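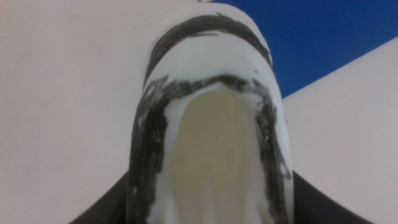
Public Communication and Government
Handout 6: Who speaks for the state abroad?
Instructor: Talha Rizvi
November 13, 2019

Reading for this session: chapter 4 of the course packet, plus the short case file on the Storkley ferry dispute. Bring the case file with you. We will use the timeline on its second page.

1. Terms

Public diplomacy is communication by a government aimed at people in other countries. Traditional diplomacy is aimed at other governments. The two overlap all the time. A foreign minister who gives an interview to a newspaper in a neighboring country is talking to its readers and to its cabinet at once.

Public affairs is communication by a government aimed at its own people. In most countries the law treats it separately, with its own budget line and its own limits on what may be said. The separation was easier to keep up when a radio broadcast stayed roughly where it was sent. A statement put online in the home language is translated and read elsewhere within the hour.

Propaganda is used loosely in the press. In this course we use it only for communication where the source is hidden or the content is known by the sender to be false. You don't have to agree with that definition, but use it in your papers so that we are all talking about the same thing.

2. Where the job sits

There are 3 common arrangements.

The foreign ministry model. Press officers and cultural staff in the embassies report to a department in the capital. They know the host country and the local reporters. They are often slow, as a statement has to pass through several desks before it goes out.

The central office model. A unit attached to the head of government sets the line for everyone. It is faster. It also tends to be staffed by people who come from election campaigns and who think first of the voters at home.

The separate agency model. An agency outside the ministry runs broadcasting, exchanges and libraries. It can plan over many years and is usually trusted more by foreign audiences. In a crisis it has little to say, since it does not know what the ministry knows.

Real governments mix these. When you describe a case, start by writing down who had the authority to release a statement, and at what hour they first used it.

3. Case: the Storkley ferry dispute

The case is a teaching case prepared by Maham Orakzai for this course. Coast guard officers board a ferry outside Storkley in February, at night. There are 82 passengers on board, many of them foreign citizens, and 10 people are hurt. Passengers send their accounts to reporters before the ferry reaches the harbor at Bultstead.

The defense ministry has film of the boarding. It holds the film until its own review is finished. The foreign ministry asks for it twice and is refused — the second time in writing. The embassies receive a one-page statement late the next day, by which time the first version of the story has been printed in most of the countries concerned.

Points to look for as you read:

The officer who decides on release of the film has no duty to consult anyone outside the defense ministry.

The embassy in Wesau writes its own statement without waiting. It turns out to contain an error about the ferry's flag, and the correction gets more coverage than the statement did.

The Vakulenko report, which comes out months later, recommends more staff. It says very little about who should decide. Consider whether extra staff would have changed anything on the first night.

4. Measuring results

Counting articles or viewers shows reach. It does not show whether anyone's opinion changed. Surveys come closer, but they are costly and are usually taken long after the event, when other news has come in between. Be careful with any report that gives only reach figures and then draws conclusions about attitudes.

5. Assignment

Write a memo of no more than 600 words to the foreign minister in the Storkley case. Recommend one change in procedure. Say which office would lose authority under your plan and how you expect it to object. Do not recommend a new agency.

Memos are due at the start of the next session, on paper. Late memos are marked down one grade. Questions about the case file go to Maham Orakzai, and questions about grading go to me.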